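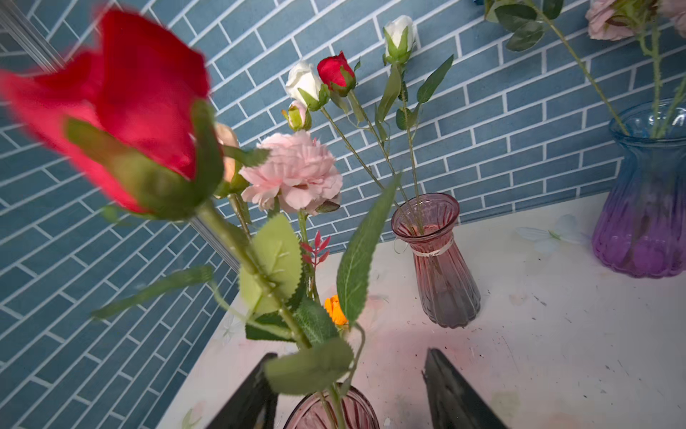 3.2 Leaf margins and sorting of the Cifuentes assemblage

Leaf fossils from the Cifuentes beds were sorted by margin type before any attempt was made to assign them to a plant family. Margins are often the last feature to remain readable once the surface of a leaf has decayed, and they can be scored on fragments that lack a tip or a base. Two classes were used, smooth and serrated. The second class covers every margin with regular teeth, whatever their size, and corresponds to the common garden form seen on the leaves of the artificial red rose in Figure 1. Margins that were torn or too worn to score were set aside and are not included in the totals below.

The collection held by the Calumex repository contains 1,173 leaf specimens from the lower bed. Of these, 352 were complete enough to be scored along the full length of both sides. The remainder were scored on one side only or on a partial edge, and are treated separately in the analysis. Scoring was carried out by Chaimae Soliman and Gonzalo Ortuño, who worked apart and compared results only after the full set had been completed. Where the two scores differed, the specimen was examined a third time by Anselmo Robles, and his reading was taken as final.

Serrated leaves are more common in the fine gray mud at the base of the section than in the sandy layers above it. This difference should be read with care. Sand grains wear down small teeth during transport, and a serrated leaf that has traveled some distance in a stream may be scored as smooth - particularly when the teeth are shallow to begin with. The mud layers appear to have formed in still water, close to the parent plants, and show little sign of such wear. 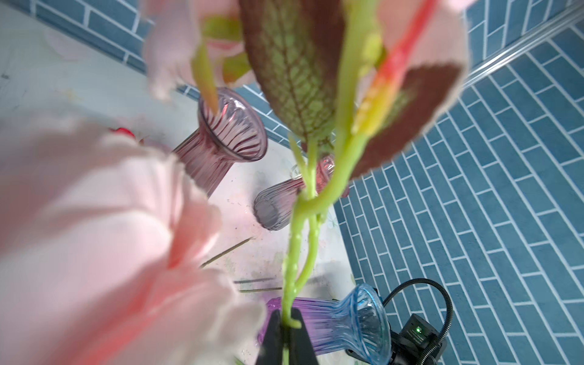
A second source of error lies in the way the slabs were split. Leaves in the lower bed often lie on top of one another, and the outline of a buried leaf can be mistaken for the edge of the one above. Slabs from the November field season were therefore split again along each visible layer, following the method developed at the Troler quarry by Saturnino Miranda. The second splitting changed the margin score of very few specimens, but it did expose a number of stems that had not been recorded in the field.

The stems are of interest in their own right. Several still bear leaves in place, which suggests that whole twigs fell into the water and were buried before the leaf bases had time to weaken. Attached leaves were scored in the same way as loose ones, but each twig was entered as a single specimen so that one plant would not be given undue weight in the totals. The effect of this choice on the climate estimate is examined in Section 3.3.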